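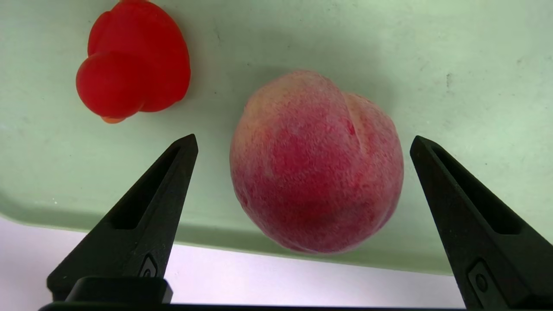
I have been told, by three different people this summer, that I need to stop keeping peaches and peppers together. The first was my neighbor Dagmar Kratochvíl, who saw them sharing a tray on my counter and made a face like I'd left a steak out. The second was a podcast. The third was a woman selling a plastic produce box with a little charcoal filter in the lid, so let's set her aside for now.

The claim goes like this. Peaches give off ethylene as they ripen, and ethylene pushes other produce along, so anything parked next to a peach goes bad early. The first half I'll accept without a fight. I've put a hard avocado in a bag with a banana and it does soften up. What I doubt is the second half, the part where my red pepper, sitting out in the open air of a drafty kitchen, is being slowly murdered by the fruit beside it.

For one thing, a red pepper is already ripe. It was green and then it turned red, on the plant, before I ever met it. For another, the people who repeat this rule tend to own a lot of containers. I used to own a lot of containers. I had eight of them at the high point, including a Storico crock with a bamboo lid that grew something on the inside I never did identify. Then I got tired of washing them and put everything on a tray.

The tray is mint green plastic and I can't tell you where it came from. It has a lip, so things don't roll onto the floor, and I can carry the whole thing to the sink and wipe it down. I think it does about ninety percent of what a fruit bowl does, and it does one thing better. Nothing is at the bottom. Every bad peach I have ever found was under four good ones in a bowl, with a wet brown spot exactly where the weight was. On a tray each one sits on its own bit of plastic and I can see it from the doorway.

So in June I ran what I will generously call a test. Two peppers from the same bin at the market, two peaches from the same stand. One pepper went on the tray with a peach, a few inches apart. The other pepper went by itself on a plate across the room, on top of the bookcase, where I forgot about it more than once. The second peach I ate, for science.

By the end of the week the two peppers looked the same to me. Both were a little wrinkled near the stem and both had lost some of that tight squeak when you squeeze them. I asked Carter Leclerc to pick which one had been living with the peach, without telling him anything, and he picked the wrong one with total confidence. He then asked if he could go home.

I know what's wrong with this. It's two peppers. The bookcase gets more afternoon sun than the counter does, and that could easily have aged the lonely pepper enough to hide whatever the peach was doing. Géza Fülöp pointed this out in an email that was longer than this post, and he's right. If I do it again I'll use more peppers and put them all out of the sun, but that means eating a lot of peppers, and I'm one person.

What I did learn is that leaving a pepper on the counter for a week is a bad idea no matter who its neighbors are. The one I'd stuck in the fridge drawer from that same bin was still crisp when I got around to it. That seems to be the real issue, and it has very little to do with peaches. If you're going to cook the pepper tonight or tomorrow, put it wherever you like. If you're not, it wants the fridge.

The peach is a different story. I keep mine out until they give a little near the stem, then I eat them over the sink or move them to the cold for a day or two. People say the fridge ruins a peach. It ruined a few of mine, the hard ones I put in too early, which came out with a texture like damp wool. The ripe ones came out fine. They were cold peaches.

Dagmar remains unconvinced and has offered me a container. I said I'd think about it. The peach from the test got sliced over yogurt, and both peppers went into a pan with onions and too much paprika, where I lost track of which was which.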